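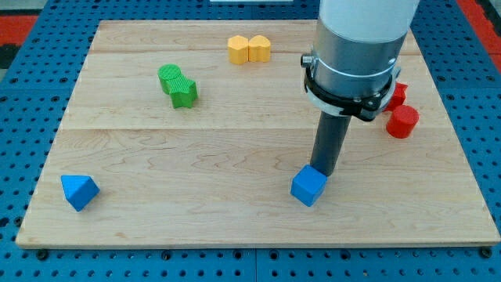
4.2 Teaching by hand: the push task

Most new owners of the Otenetti trainer want to begin with something impressive. Begin with pushing blocks. The push task uses a flat board, a straight rod and a handful of coloured shapes, and it will humble you soon enough. A good early demonstration is to bring a pair together by colour, and the finished result should look like the two green blocks, the cylinder and the star, sitting snug against each other. The blue cube and the blue triangular prism, well apart with bare wood between them, are the sort of pair you still have to work on. With the rod on the cube, you have the whole width of that gap in which to change your mind, and the arm will learn every one of those changes.

Before you start

Finish the levelling steps in 4.1. Check that the rod is tight in its clamp. Put the hand controller on charge the night before; a full charge gives you roughly 28 demonstrations, fewer if you are the type to stop and think.

Clear your coffee off the table. We have replaced enough controllers.

Recording a demonstration

1. Turn the mode switch to TEACH. The light on the base goes from white to amber.

2. Scatter the blocks. Do it properly. People say they have scattered the blocks and then lay them out in the same tidy rows every time, and the arm learns to be very good at tidy rows.

3. Type the instruction in the Gastico window before you move anything. Use plain words: "push the blue cube to the blue triangle". Please don't write the instruction afterward to match whatever happened.

4. Squeeze the grip and hold it. The arm follows your hand only while the grip is squeezed. Let go and it stops where it is.

5. Bring the rod down behind the block, on the side away from where you want the block to go. Lower it until the tip is just clear of the board.

6. Push slowly, in short strokes. If the block starts to turn, back off, move the rod toward the side that is getting ahead, and push again.

7. Stop when the two blocks touch. Lift the rod straight up before you release the grip, or you will drag your good work halfway back across the board.

8. Press KEEP or BIN. You have 4 seconds to decide, after which the recording is kept and your mistake becomes part of the curriculum.

CAUTION: Keep your free hand off the board while the grip is squeezed. The arm slows down when it meets resistance, but it does not know the difference between a knuckle and a cylinder.

CAUTION: Do not press down on top of a block. A push comes from the side. Pressing from above loads the rod, and enough of it will give you fault 998, which can only be cleared by a full restart and a short period of reflection.

Note: Stars and hearts turn more easily than you would like. Push into a hollow between two points when you can find one. Cylinders tend to roll around the rod, so take them in very short strokes.

Note: A fumble followed by a decent recovery is worth keeping. The arm needs to see how you get out of trouble. A fumble followed by another fumble and some language is not worth keeping, and yes, the Gastico window records sound unless you switch it off under Settings.

How many is enough?

Record at least four demonstrations for each instruction before you press LEARN, with the blocks in different places each time. If two people are sharing the teaching, have them agree on a pushing style first. At our Ntuli workshop we once had a fast pusher and a careful pusher on the same task, and the arm settled on rushing up to each block and then dithering.

If the arm follows your hand in the wrong direction

You are standing on the wrong side of the table. Move to the side marked DOSTMONT, or choose Flip View in Settings and stay where you are. Re-record anything you taught while facing the wrong way.

When you are satisfied, turn the mode switch to HOLD and go on to 4.3, Playback.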